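Zevomthorpe Neighbors Board > Planning and Buildings > Old Grewal warehouse, two extra floors??

bricklane_betty
Did everyone get the flyer about the Grewal warehouse? They want to put two more floors on top and swap the loading doors on the Hallent Street side for glass. I've lived across from those doors for 19 years and I'm kind of heartbroken. The hearing isn't until June but written comments are open now, and I'd love to know if anyone's looked at the drawings.

tarpaper
Looked at them last night. The new floors are set back from the edge, so from the sidewalk you'd barely see them. I'm more bothered by the cornice. The drawings say "replace in kind" and then the detail sheet shows fiberglass. Which is it?

bricklane_betty
Barely see them from the sidewalk, sure! I'm on the third floor, I'll see them with my coffee every morning. And I went through the sheets again at my desk after reading your post and I can't find the fiberglass note anywhere, what page was it?
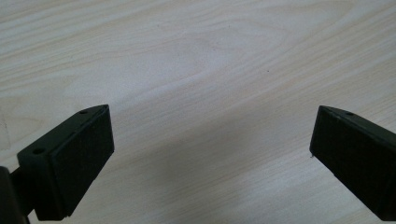 Because the one I have open only says "match existing profile" and then a bunch of window stuff. Maybe I have the older set. It's the PDF off the Sirnent site, the architects.

tarpaper
Older set. The city's copy is newer, go through the permit search. Sheet 20, bottom corner, tiny print.

mo_on_hallent
Gonna be the unpopular one. That building has been sitting there with pigeons in it for as long as I've rented here. If two floors on the roof is what pays for fixing the brick, go for it. We need the apartments.

bricklane_betty
I'm not against apartments! I'd take apartments tomorrow. I just want the doors kept. They're the only original ones left on the block and they could fix them open behind glass, like they did on the old cannery (which looks great, by the way).

mo_on_hallent
The cannery is also empty on the ground floor, so.

rooflinejon
Tarpaper is wrong about the setback. It's 10 feet on the Hallent side and nothing at all on the alley side. Walk up from the river and you'll get the whole wall in your face, plus the elevator box on top of that.

tarpaper
Fair, I was only looking at the Hallent elevation. Still think the cornice is the bigger loss. Paint on fiberglass goes chalky and then it looks like a stage set.

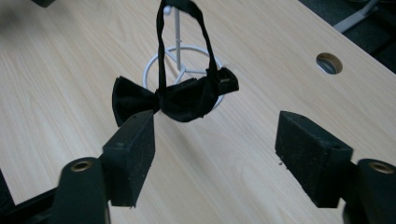 Last edited by tarpaper: Tue 29 March

Adding to this after a call to the planning desk. Comments can be emailed, and there's a limit of 500 words, so don't send them your memoirs. She also said the material for the cornice is "still under discussion," so it's worth bringing up.

bricklane_betty
Found sheet 20, thank you, and wow that print is small. Mine's going to be all doors. Could somebody else do the alley wall?

rooflinejon
I'll do the alley.

mo_on_hallent
And I'm writing in to support it, just so you know. No hard feelings. I'll say keep the doors though, they are pretty good doors.

bricklane_betty
I'll take it!!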